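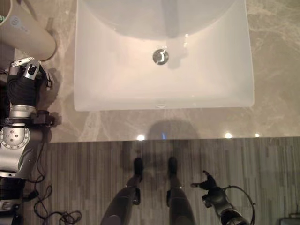 Water utility to change disinfectant, hardness figures revised

The Palamach water utility will move its northern distribution zone from free chlorine to chloramine in November, according to a technical notice sent to account holders. The change applies to 1093 service connections fed by the Alhassan pumping station. The southern zone stays on free chlorine for now.

Chloramine is formed by adding a small amount of ammonia to chlorinated water. It is a weaker disinfectant than free chlorine but decays more slowly, so a measurable residual is easier to hold at the far ends of a long pipe network. The utility says residuals at the northern dead ends have been difficult to keep steady through the warm months, when water sits longer in the mains and chlorine is used up faster.

Dosing will be done at Alhassan, downstream of the filters. Two ammonia feed pumps have been installed, one on duty and one on standby, together with an online analyzer that reads total chlorine, free ammonia and pH. The feed shuts down if the ammonia signal is lost. Control setpoints were tested at low flow before the notice went out.

Customers may notice a change in taste and smell during the first days, while both types of treated water are present in the mains. Crews will flush hydrants in the northern zone at night to shorten that period. Some discoloration can occur near a hydrant being flushed. The advice is to run the cold tap until the water is clear and to hold off on laundry until then.
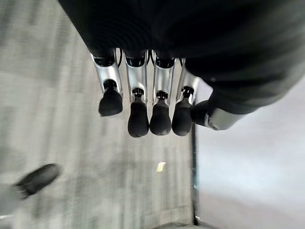 PALAMACH, November – The same notice revises the published hardness value for the northern zone to 200 milligrams per liter as calcium carbonate. The earlier value was based on a blend that included more surface water. With the second well field now in regular service, the share of groundwater is higher and the calcium content has risen with it.

At that level, scale will form on heating elements, shower heads and faucet aerators, and white deposits will be left where water dries on hard surfaces. Dishwashers and softeners with a manual hardness setting should be adjusted to the new figure. Softeners that regenerate on a timer will need a shorter interval. The utility does not recommend any brand of softener and does not inspect household units.

For scale on natural stone, the notice advises against vinegar, citric acid and other acid cleaners. Marble and limestone are themselves calcium carbonate, and acid strong enough to dissolve the deposit will also etch the surface. A neutral stone cleaner and a soft cloth are suggested, with standing water wiped up after use. Glazed ceramic and glass can be treated with a mild acid descaler and rinsed well.

Fixture supplier Skivimport and bathroom retailer Trenditz, which both have outlets in the northern zone, have been sent the revised figure for use in their product guidance.
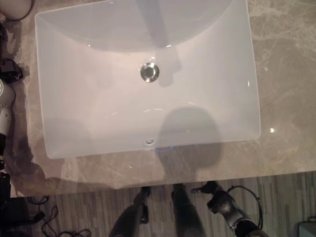 Rubber parts are a separate matter. Chloramine attacks some older natural rubber compounds faster than free chlorine does, and toilet flappers, supply hose liners and faucet washers can soften or shed black particles. Parts made of chloramine-resistant synthetic rubber are widely sold and fit the same valves. Black specks in water from a single faucet usually point to a worn part in that faucet – specks at every tap should be reported.

Two groups need to act before the changeover. Dialysis providers must confirm that their carbon treatment is sized for chloramine, and the utility says all those on its register have been contacted directly. Owners of fish tanks and ponds need a conditioner that neutralizes chloramine. Letting water stand overnight, as is often done with free chlorine, will not remove it.

Sampling will be stepped up to 8 points in the northern zone for the first 5 weeks. Nitrite is being added to the list of tests, as excess ammonia can feed bacteria that produce it. If nitrite rises at any point, the zone can be returned to free chlorine for a short period.

Results will be posted on the utility's water quality page. Paper copies are available at the service counter.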